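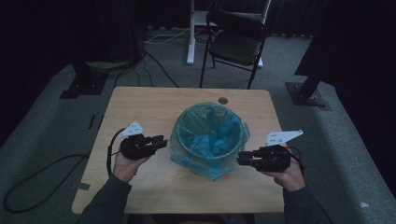

A year with the battery

24th January

The solar panels went on the garage roof three years ago. The battery followed last winter, so I now have a full year of numbers for it.

It's a 13 kWh unit on the north wall, installed by a company out of Mokdale. From March on it covered our evenings without much trouble. Over the year we bought 3,000 kWh from the grid, and the panels sent 2,000 back. The utility credit for that came to $453, less than I had figured on when I signed.

Winter is the weak spot. Tretstead gets fog off the river most mornings and the panels don't do much before eleven. In December the battery hardly ever filled. I switched it to charge overnight on the cheap rate, and that helped.

We had two outages, both when the line from Unham went down. The fridge, lights and well pump stayed on. The electric dryer isn't on the backup panel and I plan to leave it that way.

Next job is trimming the maple on the Sutherland Road side, which shades four panels after three o'clock.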